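Home Manuals Pinbridge Teach Section 9 Search

9. Teaching a pick-and-place task by demonstration

This section covers recording a task by moving the arm yourself, either with your hands on the wrist (hand guiding) or with the Nolen remote controller. The worked task is moving pipette tips between two tip boxes. The same steps apply to other small parts held in a two-finger gripper.

Read Section 2 (Safety) before you start. You need operator rights to record and supervisor rights to delete a recording.

9.1 Before you start

1. Check that the arm's mounting plate is bolted down and does not shift when you push on the base.
2. Set up the table so that both tip boxes can be reached without the elbow going straight. A straight elbow makes the arm hard to guide and can stop the recording.
3. Open both lids fully and lay them back on the table. Include the lids in your layout check. They take up more room open than closed, and the gripper has to pass over or beside them.
4. Look at the cable bundle along the arm. Move the arm by hand through the whole task once and watch the cables. They should hang free at every point and never pull tight at the wrist.
5. Zero the force-torque sensor with the gripper empty and the fingers pointing straight down. Select Tools > Sensor > Zero.
6. Enter the gripper weight in Tools > Payload. If this value is wrong, the arm will drift up or down when you let go of it in hand guiding.

CAUTION: Keep your fingers out of the space between the gripper and the box rack. The arm can still close its gripper while it is in hand guiding.

9.2 Choosing how to teach

Hand guiding is quicker to learn and gives smooth paths over long distances. Use it for the approach, the carry and the return. It is less suited to the last part of a pick or a place, where your hand on the wrist tends to tilt the tool.

The remote controller is slower, but it lets you move along one axis at a time. Use it for lining up over a hole and for going straight down or up. You can switch between the two in the same recording by pressing Mode on the controller. The recording continues and the switch is marked on the timeline.

9.3 Recording a demonstration

1. On the main screen select Teach > New Task. Type a name of up to 16 characters.
2. Move the arm to the home position and press Set Start.
3. Press Record. The status bar turns red and the timer starts.
4. Guide the arm until the gripper is over the source box. Stop with the fingers well above the tips.
5. Press Mode to change to the remote controller. Line up the fingers on either side of one tip.
6. Lower the arm until the fingers are level with the part of the tip you want to hold. Press Close.
7. Wait until the gripper icon changes to Held.
8. Raise the arm straight up until the narrow end of the tip is clear of the rack and of every tip next to it. 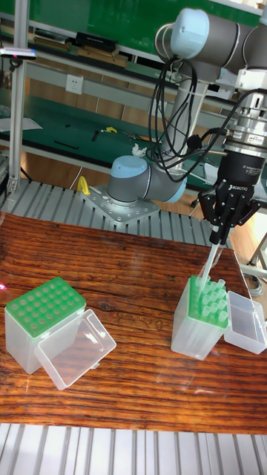 9. Change back to hand guiding and carry the tip to the target box. Keep the wrist as close to the same height as you can for the whole carry.
10. Change to the remote controller and line up the tip over an empty hole.
11. Lower the tip slowly. Watch the force reading on the screen. A small steady rise is normal as the tip seats. If the reading jumps, stop, raise the arm and line up again.
12. Press Open, wait for the icon to change to Free, and raise the arm.
13. Return to the home position and press Stop.

NOTE: Pauses are recorded. Short pauses before closing and opening are useful and should be kept. Long ones can be cut out later (see 9.6).

NOTE: If you make a mistake, you do not have to start over. Press Mark Bad, go back to the last good position and carry on. The marked part is left out when the task is built.

9.4 If the tip sits at an angle

A tip held between two fingers can lean to one side. A slight lean is acceptable if it is the same each time and the target hole is wide enough. Correct it if the narrow end touches the rim of the hole on the way down.

To correct a lean during recording:

1. Raise the arm until the tip is clear.
2. On the controller, hold Tool and turn the wrist until the tip is upright.
3. Press Save Angle. The new angle applies from this point on.

Do not straighten a tip with your hand while the gripper is closed. The force you apply is stored with the demonstration and will show up as a contact event.

If the lean changes from one pick to the next, check the finger pads for wear, then check the height at which the fingers close.

9.5 Recording more than one demonstration

The Plelent learning module can build a task from two demonstrations, but it works better with more. For a rack of tips we suggest at least nine, taken from different parts of the source box. Include the corners. Tips at the corners need a different wrist position, and a task taught only from the middle will often fail there.

Between demonstrations:

1. Return the arm to home.
2. Leave the boxes where they are for the first few recordings. After that, move one box a little each time if you want the task to allow for changes in position.
3. Press Next. The system numbers each recording on its own, up to 999 for each task.

Try to use the same order of actions in every recording. If one operator turns the wrist before lifting and another turns it after, build two separate tasks.

9.6 Reviewing and trimming

Open Teach > Review and pick a recording. The timeline shows arm speed, gripper state and force on three rows. Drag the end markers to remove waiting time at the start and finish. To remove a pause in the middle, select it and press Cut. Do not cut across a gripper change.

Trimming does not alter the original file. Select Restore to bring it back.

9.7 First playback

1. Clear your hands and any loose items from the reach of the arm.
2. Set the speed slider to its lowest setting.
3. Keep one hand on the stop button.
4. Press Build, then Play Once.
5. Watch the carry and the final descent. If either looks wrong, press Stop and return to 9.6.

Raise the speed in small steps only after a full playback with no contact warnings.

CAUTION: Repeat the first playback at low speed whenever the table, the boxes or the mounting plate have been moved.

For use with the Chong tool changer, see Section 16.

Contact support | Copyright Pinbridge. All rights reserved. | Back to top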